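Arnex Nights, or How I Came to Care About a Toy Frying Pan

December 30, 2020

I keep promising my sister I'd write up the robot club properly, and since the year is nearly over and there is still pie in the fridge, tonight is the night. Get comfortable, I do go on.

For anyone new here, I joined the Arnex club in October. We meet in the evenings, masks on and windows cracked, and we are a mixed bunch (a few students, a few people like me who just like to tinker). The project is called Plunditz and the idea sounds so easy when you say it out loud: the arm should pick up small everyday things from the big round green table and put them where they belong. I figured we'd be done by Thanksgiving. Ha!
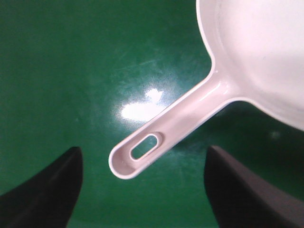

My own job for most of the fall was kitchen things, and I got very attached to handles. A handle seems like the friendliest thing in the world to grab, doesn't it? But the arm has to line its fingers up with it, and if it comes in even a little crooked it just shoves the whole business along the green. I spent 2 full evenings on nothing but the angle of approach, with a mug of tea going cold next to me, and went home perfectly happy both times. 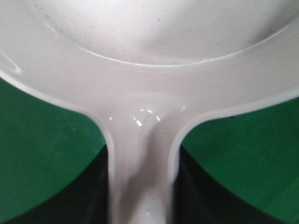 Then there's the question of how low to go. Too high and the fingers close on air, too low and they bump the table, and everybody in the room makes the same little "ooh" noise. We ended up going down in small steps and checking at each one. It's slow, but I like slow. My grandmother taught me to knit the same way.

By the way, the arm learns from the tries we save, good and bad. Our goal was 3,000 of them by New Year's and we're at about 93 percent of that, which I think is wonderful for people with jobs and homework. 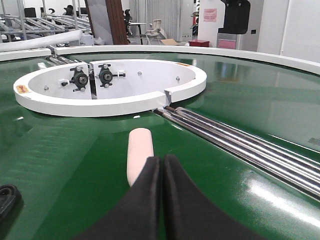
The other half of the club works on what we call the Lagman task, and I've been sitting in on it lately. There the target is a little pale pink peg, and it's a whole different kind of fussy. Pegs like to stand up, and then they like to tip over, and the shiny rods on the table throw the light around so much that I get confused about where things are, never mind the software. I've started wearing a cap indoors against the glare. It helps some. My favorite part of the evening is when we've got a hold of the peg and the room goes quiet while we decide which way to head next.

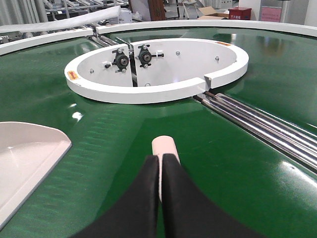

What's next for us

In the new year we want to enter the Womeder, a friendly contest for small clubs like ours. There are 2 rounds, one with things you know ahead of time and one with surprises, and of course it's the surprises I lie awake over. I've been walking around my own kitchen picking up spatulas and measuring cups and wondering how I'd explain each one to the arm. My husband has stopped asking.

If you live close by and want to come see us once visitors are allowed again, leave a comment and I'll pass it along. You don't have to know any programming. I sure didn't, and I still only know the parts that have to do with handles. Happy New Year, all of you, and save me some pie.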